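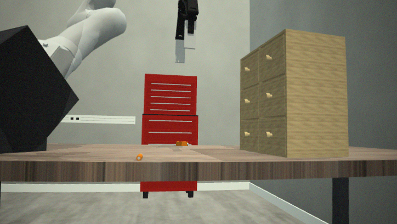 Borrowing Audio and Video Gear: Your Questions

Who can borrow from the Elosley equipment desk?
Anyone enrolled in a music, dance or theater class this term, plus all teaching staff. Bring your ID and you're set!

How long can I keep a recorder or microphone?
Three nights. If your recital falls on a weekend, tell us when you book and we'll stretch it – we love hearing what people record.

Do I need training first?
Only for the Omano mixing board. The session takes 15 minutes, and Jalen Delacroix runs it before evening rehearsals. He's great with total beginners (bring all your cable questions).

Can you help me record my degree recital?
Yes, please ask! Fill out the recital form at least two weeks ahead and Mariann Mészáros will write back with a mic plan for your hall.
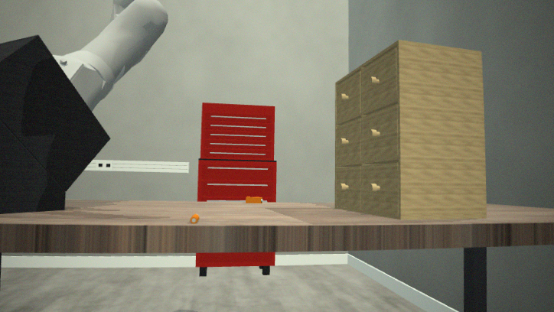
Answers by Yuto Yoshida, Audio/Video Support
Updated December 2022

Where do my recordings go?
Onto the shared drive, in a folder under your last name. Copy them to your own disk before the term ends – the folders are cleared over break.

What if something breaks?
Tell us right away and leave the repair to us. Normal wear costs you nothing.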